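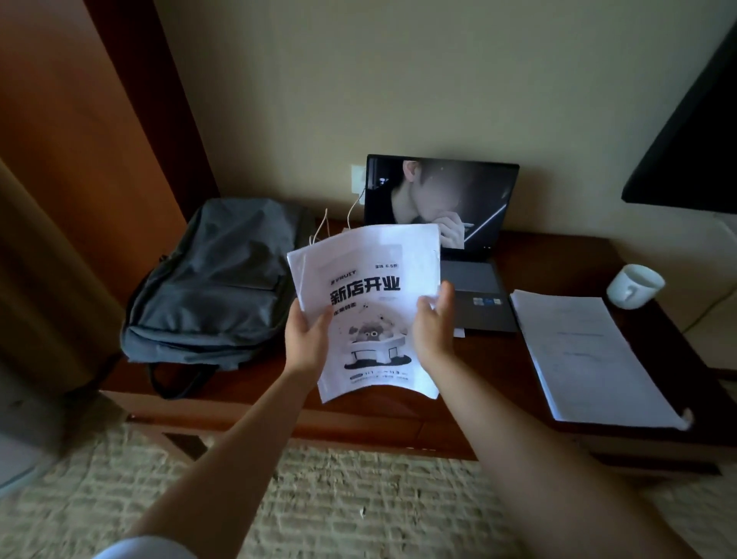

Duluth, February

Forum > Small Shops > Getting People In The Door
Thread: Paper flyers for a new store opening, still worth it?

pepperjack_lane
OK so I've been going back and forth on this for two weeks and my sister is sick of hearing about it, so now it's your turn. I'm opening a little fruit and juice place this spring. The lease is signed, the cooler is in, and the sign is "on its way" according to a man who no longer picks up his phone. What I haven't settled is how to tell people we exist.

The flyer at the top has the kind of look I like. Huge headline that says new store opening, the word FRUIT up in the corner, 35% off storewide (the Chinese way of writing it is 6.5折, so you pay 65 percent of the price), and a big-eyed furry cartoon guy. Black, white and gray. I could print that kind of thing cheap.

My quote from Kurnero is 215 dollars for the first batch, plain paper, one side. Is that money gone, or do people still read these?

mudroom_marge
People read them if you hand them over. People don't read them if they're under a windshield wiper. I ran a yarn store for nine years and I will die on this hill.

Also please check your town's rules before you put anything on cars. Mine will fine you per car.

tallboy_greg
Going to be the grump here. Paper is dead. I put 132 dollars into local ads on my phone, sitting on the couch, and had a line for my opening. Print was the worst money I ever spent on my bike shop, and I once bought a neon wheel.

mudroom_marge
You had a line because you were giving away free tune-ups, Greg. You've told us about the free tune-ups.

tallboy_greg
And how did they hear about the free tune-ups

mudroom_marge
From the enormous banner on your building!! Which was printed!!

fennelandfriends
Ha, ok you two. I do produce at a market, so this is closer to my world. My thoughts, pepperjack:

I love the big headline. So many shop flyers start with the owner's life story and you have to hunt for the part where there's a store. If I'm carrying a kid and a bag I will give your paper one second.

35 off everything scares me a little, though. Fruit margins are thin and you will have waste in the first month that you can't predict yet. I did 30 off everything my first weekend and sold 2553 dollars' worth of fruit, felt like a queen, then sat down with the invoices and I'd paid 2742 for it. I cried in the van. So maybe pick a few things to mark down and leave the berries alone.

pepperjack_lane
Oh no, the van. Thank you for telling me that, I mean it. I hadn't run it with waste in there at all. I was thinking of the discount as advertising and the fruit as just... fruit.

Would you do smoothies only? The cups and the ice cost me next to nothing.

fennelandfriends
Smoothies only is smart. Or buy a pound of anything and get a small smoothie at half. Then they taste it and they come back in the afternoon when they're tired.

oldrich_st
Hello, Oldřich Šťastný here, I sign my posts, I'm old. I had a print shop until I retired and I have opinions about paper.

Ask for a heavier sheet. The thin stuff curls the minute it sits in a warm room and then it won't stack nicely on somebody's counter. The difference in price is small. And get a proof on the real paper, don't approve it from your phone. Grays are the trouble. They look fine on a screen and then your nice cartoon comes out as a dark blob with eyes.

I used to send overflow work to Štefanec and they would do a free proof if you asked politely and brought pastry.

tallboy_greg
Black and white for a FRUIT store though? You sell the most colorful thing on earth. One orange on that page and I might even take back what I said. Might.

oldrich_st
Greg has a point. You can do black plus one color for not much more. Or print black on yellow paper, old trick, costs pennies.

mudroom_marge
Writing this down, Greg has a point, 4:40 pm.

lotsofplums
Lurker here. I like the gray! Every flyer on the board at my laundromat is screaming in six colors and a plain one would stand out to me. Agree on the heavier paper.

Something I'd add is the address in big type and your opening hours. I got one last year from a sandwich place with a gorgeous drawing on it and no street name. I still don't know where it was. I would have gone!

Also a way to know who came because of it. My cousin uses Lotik for that, you put a little code on the page and it tallies them up. I just had people hand me the flyer and threw them in a shoebox.

pepperjack_lane
Shoebox it is. I tried Cleltel for texting customers at my last job and we spent more time on the phone with them than with anybody who wanted to buy something.

One question I still have is where to hand them out. I'm on a side street by the hill, two blocks off the bus line, and in February there is not a soul outside who wants to take their hand out of their pocket.

mudroom_marge
Don't stand outside! Go in to the neighbors. Hair salon, dentist, the laundromat, the library if they let you. Bring a bag of clementines for whoever is at the desk - that's the whole trick. I got half my regulars from one dental hygienist.

tallboy_greg
Fine, that's good advice. I'd still put half the money in the phone ads. You can do both, it isn't a religion.

fennelandfriends
Both is what I'd do. And hold some flyers back for the second month, the first rush drops off and it's a bit of a shock.

pepperjack_lane
OK so where I've landed: heavier paper, yellow maybe, smoothie deal, address in giant letters, clementines. I asked Kurnero for a new price and a proof and they said tomorrow. Still arguing with my sister about a mascot. She wants a pear with legs. I want something furry.

lotsofplums
Pear with legs gets my vote, sorry

oldrich_st
If it's furry, do a peach.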